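Plurnex Matte Worktable, white, 2-leg frame: long-term review
18 November 2020

Rating: 7 out of 10

I bought the Plurnex in June to replace a desk with a glossy melamine top. The old one threw the ceiling light straight back at me and showed every fingerprint, and I had reached the point of covering half of it with brown paper. The requirements for the new one were a flat white surface, no sheen, no grain pattern, no cable hole in the middle of the work area, and enough depth to spread parts out without stacking them. The Plurnex met all of those on the spec sheet. Most of what follows concerns the top, because the top is where the money goes.

Assembly

The frame arrives in one carton and the top in another. Mine came two days apart, top first. The carton for the top had a crushed corner but the foam inside had done its job and the edge was clean. The legs bolt to a crossbar, and the crossbar bolts to inserts already set in the underside. All the inserts lined up. The supplied hex key is soft and began to round off before I was done, so use your own. The instructions are drawings only and show the crossbar upside down in the third step; the flanges should face the top.

Leveling feet are threaded and adjust with a wrench. On my floor two of them needed several turns. They have held their setting.

Surface

The finish is smooth and matte. Dragging a fingernail across it gives very little resistance and leaves no line. Light falls off across it gradually. With a lamp on one side, the near part goes bright and the rest drops to soft gray, and shadows from anything standing on it have wide, blurred edges. There is no hot spot at any lamp angle I tried. For close work this matters more to me than any other property of a table, and the Plurnex does it better than the Hajdu top I used at a previous job, which was sold as matte but had a visible satin glare at low angles. 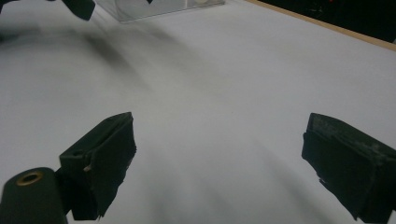 The matte white top under uneven light.

Color is a neutral white, a little cooler than printer paper. Small dark parts are easy to find on it. Small white or clear parts are not, and I keep a gray tray for those.

Flatness was checked with a steel straightedge along both axes and both diagonals. I could not get a feeler gauge under it anywhere except near the rear left corner, where there is a slight dip. It has not grown since June.

Marks and cleaning

The usual trade with matte white is that dirt gets into the texture. Pencil comes off with a damp cloth. Ballpoint needs isopropyl alcohol and a second pass. Black rubber scuffs are the worst of the common ones: alcohol smears them, a plain white eraser lifts them. I tried the Clastau surface cleaner that the store recommends with the table and saw no advantage over dish soap in warm water. It also left a faint film that took another wipe to remove.

Do not use melamine sponges. I tested one on the underside of the overhang and it polished a shiny patch within a minute — permanent, as far as I can tell.

Heat resistance is untested. I use a mat for soldering and suggest the same.

Stability

Front to back the table is stiff. Side to side there is some sway, noticeable when erasing or sawing, and tightening the crossbar bolts again after the first week reduced it by half at most. The Dustirow bench frame, which accepts the same top, has a rear brace and is the better choice for anyone doing heavier work. It costs more and takes away leg room at the back. For writing, sorting, light assembly and layout, the Plurnex legs are adequate.

Edges

The front edge has a small radius and is comfortable under the forearms. The side edges are sharper and have picked up one chip from a dropped clamp. The chip shows a darker core, so damage is visible from across the room. A touch-up pen would be a sensible thing to include. None is offered.

Who it suits

Buy it for the surface. If you need a large, even, non-reflective white area, I have not used a better one at this price. If you need a rigid bench, buy the top alone and put it on a different frame. I have taken points off for the sway, the hex key and the unprotected side edges.

Found useful by 2,178 readers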